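Workbench

A workbench is a sturdy table at which manual work is done. It differs from an ordinary table mainly in what people are willing to do to it. Most workbenches are flat, most are heavier than they look, and most spend the greater part of their lives holding things that were put down for a minute.

The word covers a wide family, from the joiner's bench with its vises and dog holes to the tiled counter of a school chemistry room. Kitchen counters and desks are usually left out of the definition, although a good deal of soldering has been done on both.

Origins

People worked on the ground, on stumps and on their own knees for a very long time before anyone raised the surface. Roman benches were low, often knee height, and the worker sat astride the plank or held the work down with a leg. Pegs set in holes kept the wood from sliding. The arrangement was hard on the back, but it needed little more than a thick slab and four legs, and benches of much the same pattern turn up in pictures made many centuries later.

Taller benches spread across Europe through the Middle Ages and after, as planing by hand became a larger part of furniture making. A person pushing a plane likes to stand. The screw vise, once it arrived, changed the bench more than any other single addition, and also gave apprentices something new to catch their fingers in.

By the nineteenth century the bench had split along trade lines. Jewelers had a half-moon cut out of the front edge, with a skin or tray slung underneath to catch filings. Watchmakers worked at chest height to bring the movement closer to the eye. Bookbinders, saddlers and gunsmiths each had their own preferences and regarded the preferences of the others as mistakes.

Height

No question about workbenches has produced more argument than how tall they should be. The old rule for hand planing puts the top level with the knuckles or the wrist of a standing worker, so that body weight can do some of the pushing. Fine work wants something higher, near the elbow or above it. Assembly of large pieces wants something lower.

A person who does all three is therefore advised to own three benches, or to be three heights. Adjustable benches exist as a compromise. The Norðdahl pattern, with a crank at one end, was popular in small repair shops and could be raised from a sitting height to a standing one by anybody with enough patience. Owners commonly set it once, on the day of delivery.

Surfaces

Hardwood, usually beech or maple, remains the usual choice for woodworking. It is tough and can be planed flat again when it has been chewed up. Softwood tops are cheaper and dent sooner, which some makers prefer on the grounds that a dent in the bench is a dent that did not go into the project.

Metalworkers use steel, or wood with a steel skin. Laboratories have used slate, soapstone, tile and, more recently, resins that shrug off acids. Electronics benches are covered with mats that carry static away to ground.

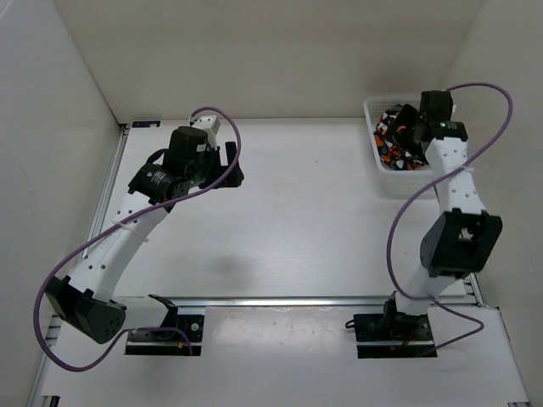
Reading time: 4 minutes

Color receives less attention than material, but it matters. Dark tops hide stains and also small black screws. Pale tops show everything, and for that reason are liked by people who assemble tiny parts and disliked by people who drink coffee. The Tindum catalog once offered its standard top in 2 colors, listed as "light" and "other."

Holding the work

A bench that cannot hold the work still is a shelf. The commonest devices are the face vise on the front edge, the end vise at one side, and the holdfast, a bent iron hook that is knocked into a hole and stays there by friction. Bench dogs are short pegs that stand up through holes in the top and brace a board between themselves and the end vise. The origin of the name is disputed, though several writers have pointed out that dogs also hold things in place and decline to let go.

Lighter trades get by with clamps, pitch bowls, sandbags and wax. Model makers have a long and well-documented relationship with the clothespin.

Storage underneath

The space below the top has been treated in two ways. One school fills it with drawers and cupboards, which add weight and keep the bench from walking across the floor under heavy planing. The other leaves it open so that clamps can reach the underside and the worker's feet have somewhere to go. Benches of the open school tend to gather boxes and become benches of the first school with no drawers.

Tool trays, shallow troughs along the back of the top, divide opinion further. Supporters say that they keep chisels below the working surface and out of harm's way. Opponents call them shavings trays. The Prindau bench, a heavy joiner's model weighing 300 pounds without its vises, came with a removable tray floor that satisfied both camps until the floor was lost.

The portable bench

Folding benches brought the idea to people without a workshop. The best known have a top in two halves that close together like a vise. They are light, cheap and easy to hang on a wall, and they will slide away from a determined push. The Sena folding bench tried to solve this with a step for the user's foot, so that the user's weight became part of the bench. It worked well for tasks that could be done on one leg.

In writing

Books about workbenches form a small but stubborn branch of craft literature. Frida Þorgeirsson's The Flat Place describes 71 benches, nearly all of them still in use when she visited, and gives a full chapter to the things found on top of them. Her drawings show each bench exactly as its owner had left it. Reviewers praised the accuracy of the joinery in the drawings and asked for a second edition in which more of it was visible.

Building a bench is often suggested as a first project for new woodworkers. The difficulty is that a bench is best built on a bench. Sawhorses and a borrowed door are the customary way around this, and the door is sometimes returned.

See also: Sawhorse; Vise (tool); Drafting table; Butcher block; Pegboard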